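# Chapter 2: A Hand That Can Feel Its Way

When Callum Ashworth and Ashley Wragg signed up for the Plesier student challenge, they had a robot hand, a borrowed bench, and 10 weeks to teach it one thing: how to pick up what people leave on a kitchen counter. They called the project Stuvik. By May, their notebook ran to 169 pages!

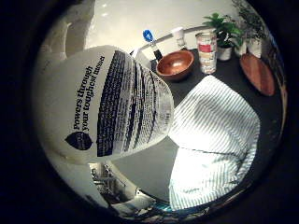
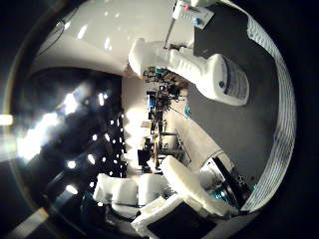
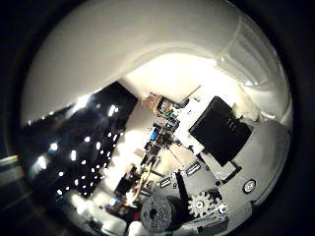
Think about how you grab a paper cup. Your fingers start closing before they touch it, they slow down at the last moment, and they stop squeezing as soon as the cup stops slipping. You never plan any of that. A robot hand has to be told all of it — how far to open, how fast to close, and when to quit.

In this chapter you will build up those three instructions one at a time. We start with **grip width**, the space between the thumb and the fingers. Next comes **grip force**, which is where Ashley's team crushed 52 paper cups in one afternoon and learned more than they had in the month before. Last is **contact**, the moment of first touch, and it's the part most students end up loving.

You won't need a full hand to follow along. The two-finger Venter kit from Chapter 1 will do every activity here, and so will a pair of kitchen tongs and a patient partner.

**Words to know:** grip width, grip force, contact, slip, joint

**Before you begin:** Pick up a pencil, then a grape, then a heavy book. Write down which fingers you used each time, and keep your notes for Activity 2.1.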